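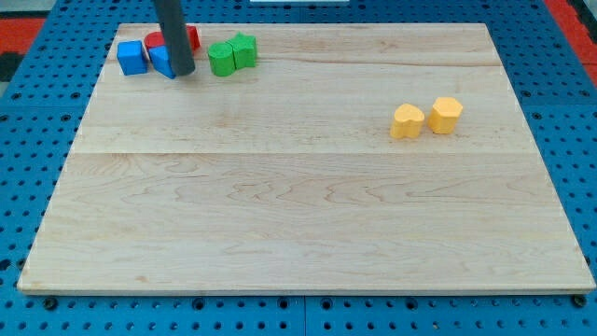
Llegué a Dullotwood con una mochila demasiado grande, unas botas sin estrenar (error de manual) y la idea vaga de que una visita a una antigua mina de sal iba a ser un paseo con casco y poco más. Me habían hablado de ella en un viaje anterior, de pasada, entre dos cafés, y me quedé con el nombre porque me sonó a pueblo de cuento. El pueblo tiene dos calles largas, una panadería que abre cuando quiere y una colina pelada al fondo. Lo interesante está debajo.

La visita la organiza Zavero, una empresa pequeña que lleva grupos reducidos a las galerías viejas, y se entra por Mistside, la bocamina norte. Reservé con poca antelación y me tocó el último turno de la tarde, que resultó ser el mejor: éramos cinco personas contando a la guía, y cuando el grupo es así de pequeño se puede preguntar de todo sin que nadie mire el reloj. ¡Y vaya si preguntamos!

Lo primero que te llega es el olor. Yo esperaba humedad, moho, esa cosa de bodega cerrada, y huele a limpio, casi a mar, un mar muy quieto. Luego vienen los escalones, que están tallados en la propia roca y tienen el centro hundido de tanto pasar por ellos. Hay una cuerda a modo de pasamanos y conviene usarla. Bajas un buen rato, te callas sin darte cuenta y de pronto el techo desaparece, porque has salido a la primera sala grande.

Se llama la sala Jafarzadeh, y aquí la guía apagó las luces. Todas. Lo hacen en muchas cuevas, ya lo sé, y aun así me agarré a la barandilla como si el suelo fuera a moverse. Treinta segundos de oscuridad total dan para mucho: oyes tu chaqueta, tu respiración, una gota que cae lejísimos. Cuando volvió la luz, las paredes tenían vetas grises, rosadas y casi blancas, dobladas unas sobre otras como una masa de hojaldre, y me pasé un rato con la nariz pegada a ellas. Sí, se puede chupar la pared. Sí, la chupé. Sabe exactamente a lo que estás pensando.

De ahí se pasa a las galerías de trabajo, más estrechas, y es donde la visita cambia de tono. Hay 37 hornacinas abiertas a la altura del pecho, que servían para dejar la lámpara, y en muchas queda todavía el hollín en forma de lengua negra subiendo hacia el techo. Al lado de algunas hay marcas, rayitas agrupadas, iniciales, un pez mal dibujado que me encantó. La guía contó que hay varias teorías sobre el pez y que ninguna la convence. Me gustó que lo dijera así, sin vendernos la versión bonita.

El tramo final es una capilla diminuta, con los bancos cortados en sal y un altar liso, sin imágenes. Dicen que allí se rezaba antes de empezar el turno. Yo no soy nada de iglesias, pero me senté y me costó levantarme - el frío del banco atraviesa cualquier pantalón, por cierto, así que llevad algo para poner debajo.

Ahora lo práctico, que luego me escribís preguntando. Dentro hace la misma temperatura todo el año, y es baja: en agosto la gente aparece en tirantes y acaba tiritando con una manta prestada. Calzado con suela que agarre, y ya usado, que yo salí con dos ampollas de campeonato. La vuelta se hace por otro camino, más tendido pero largo, así que no es plan si tienes las rodillas delicadas o si los espacios cerrados te dan respeto. Con niños depende mucho del niño. Las fotos están permitidas sin flash, y en la sala grande salen regular a no ser que lleves algo donde apoyar la cámara.

Al salir era de noche y el aire de la colina parecía tibio en comparación. Cenamos en la única fonda con la cocina encendida, una sopa de alubias con pan tostado y un queso curado en la propia mina que compré para llevar y que no llegó a casa. Si vais, preguntad también por la salina exterior, la de las balsas. A mí no me dio tiempo y sigo dándole vueltas, así que tendré que volver, esta vez con las botas domadas.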